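March 3, 2018
Notebook entry, glue line and fastener bench, Clendville shop

Carried on with the hide glue humidity question. The Petik batch has now been on the shelf through one full heating season and the open time is shorter than what I wrote down in June. At the time I put that down to the room. I no longer think the room explains all of it.

Setup as before. Beech blocks, planed the same morning, end grain sealed, edge joints only. Glue soaked overnight in cold water, then held in the Simon pot at its middle setting. Room at 36 percent relative humidity by the wall gauge, which I do not trust below 40. Clamps on for the full night. No hot plate under the blocks this time. The warmed blocks in the last run gave joints that were too good to tell apart.

Broke the first set on the lever rig. Readings in the rig's own units, not converted:

Petik, fresh mix: 2,927
Petik, reheated once: a little under fresh, inside the scatter
Petik, reheated on three separate days: 287, and the joint let go along the glue rather than in the wood

The last number is low enough that I suspect the block. One face had a faint hollow, visible against the straightedge with a light behind it. I have set the two halves aside with the date penciled on and will plane and repeat. If the repeat also fails in the glue, then the rule of discarding after the second reheat goes on the wall above the pot and stays there.

Smell was normal in all three. Color of the reheated glue was darker, but I have no reference chip, so "darker" is worth little. To do: pour a thin film of fresh mix on glass, let it dry, label it, keep it out of the light.

Gel strength. Tried the simple weight test on a chilled sample. Plunger went through at 70 grams on the fresh mix. Did not get a clean reading on the old mix because the surface had skinned over. Cover the cups next time. Plastic film directly on the surface, no air gap.

Triltix additive: not tested yet. The sheet that came with it gives a dose by weight of dry glue, and I had been reading it as weight of wet mix. Anything I wrote about it in earlier entries should be ignored until I go back and mark the pages. The two trial joints made with the wrong dose are still under clamps. Leave them. They may tell us what too much looks like.

Hardware side. The brass screws for the clamp pads are used up to the point where the next jig will need a new packet. Steel ones are not a substitute near the glue, they stain it black within a day or so and the stain goes into the beech. Order brass, slotted, same length as before. Small parts want sorting by material first and by length second. By length alone is how steel ended up in the pads last time.

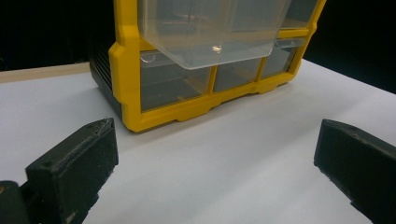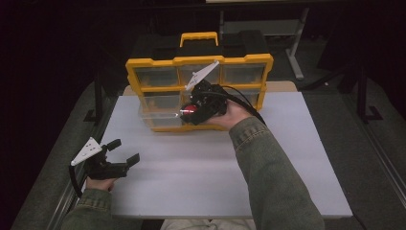
Clear drawers in the yellow organizer.

Labels still to be cut. Material in capitals, length under it.

Added below this entry in a different pen, unsigned: the three-day figure should not be used even as a warning until the pot has been checked. The middle setting ran hot all through the winter, hot enough to cook the glue with the lid on, and a mix held that way overnight would be weak after one reheat, never mind three. Put a thermometer in the water jacket and another in the glue, log both for a whole working day, and then repeat all three mixes on blocks from one board. Also, the wall gauge reads low compared with the one in the drying room. Swap them for a night and see which one moves.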